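Speaker notes: What a shared room tells you
Rogério Rezende, Sestley, Saturday morning session

Slide 1. Hello and thanks
Thank Jucélia for the invitation and Kenneth for sorting the projector. Say straight away that I love this subject and will talk too fast, so wave at me!
I've been looking at shared workrooms for two years, and I still get a little thrill every time I walk into a new one. Where's the water? Where do the cables go? Where do people put their stuff down?

Slide 2. Start with the floor
Ask for hands up: who looked at the floor when they came in today? (Last time it was Janaína and one other person.)
Floors show you what the furniture plan forgot. If the power strip is on the floor, the work creeps down to meet it, and soon there are adapters and leads lying right where people want to walk. Pale speckled floors are brilliant for this, you can spot a black cable from the door.
Then go to the water. A big jug on a dispenser is a meeting place whether you planned one or not, and the spare containers gather round it.

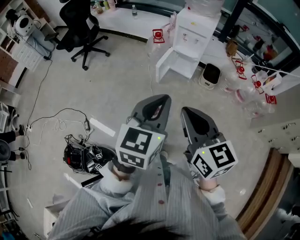
The water dispenser, with red-capped containers and floor cables close by.

Things to say while it's up:
- Black and white leads in one tangle. Try tracing just one by eye, it's great fun and quite hard.
- An office chair on casters near loose cable. Pause here, let people wince.
- Containers with handles: lovely to carry, awkward to store. Give them a shelf of their own.
Mention the Hesine survey: 131 replies, and trailing leads was the top grumble.

Slide 3. Now look up
My favourite bit. Long lines in a ceiling pull your eye down the room. Ribbed white does it beautifully, especially with brick at the far end to stop you. Open shelving against the brick is a good call too, as people can see what's there without asking.
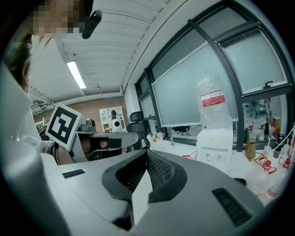

Slide 4. Walls and windows
Black window frames against white wall: yes please. Strong, simple, and they make even a plain room feel cared for.
The question I always get is where the whiteboard goes. Sebastião says never in front of glass. I'm softer on it. You lose a bit of view, but you gain a writing surface where people already like to look.

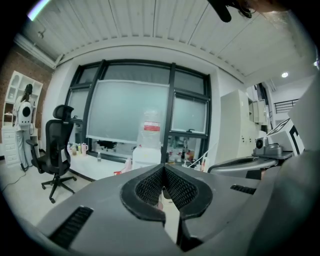
If time is short, skip the Cordeiro story and go straight to costs. We spent 346 pounds on cable covers, hooks and one long shelf, and I'd do it again tomorrow. Questions until the coffee arrives, then Janaína has the room list for anyone who wants to come round with us in January.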